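Robots on the Shelf: What Changed for the Staff at Anora
Final report, Work and Technology seminar
Partner store: Anora, Rembridge branch

1. Why this store

Our group picked Anora because it's a small shop and the change is recent. The robot came in March, from a supplier called Robichaud. Two arms, black hands, works mostly on the drinks shelf. We wanted to know what the staff do now that they didnt do before. Not whether the robot is "good".

2. How we did it

Talked to 8 people, all shifts. Watched the drinks shelf mornings and late afternoon. The store also gave us a task log with 3,428 entries. We only got through 1,016 of them, ran out of time before the deadline.
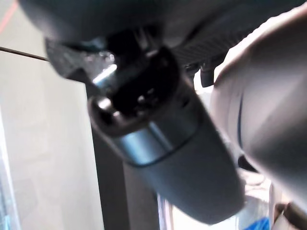 Interviews were short, most of them in the stock room during breaks. Same questions for everybody - what do you do less of, what do you do more of, who do you call when it stops. Notes by hand, typed up later, so quotes are close but not exact.

3. What we found

Less bending, less carrying. Everyone said that first. One cashier told us her back is better than last year.

More waiting and checking. Bottles lying down where they should stand, labels the wrong way. Someone has to look. In the entries we read, about 400 were marked "staff assist", and that work is in no one's job description.
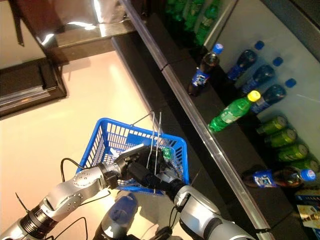

The afternoon shift gets most of it. They also get the customers' questions, mostly if somebody is losing there job. So far no hours have been cut, but two people said they expect it. The store in Nenmont doesn't have a robot yet and staff there have been asking ours what its like.

Training was one morning. Everybody wanted more - especially on how to restart after a stop.

4. Problems with our study

One store, few people, manager knew when we were coming. We never talked to Robichaud, they didn't answer in time. Night deliveries not covered at all.

5. Suggestions

Put the checking work on the schedule with a name next to it. Second training session for the afternoon people. Tell staff in writing what happens with hours.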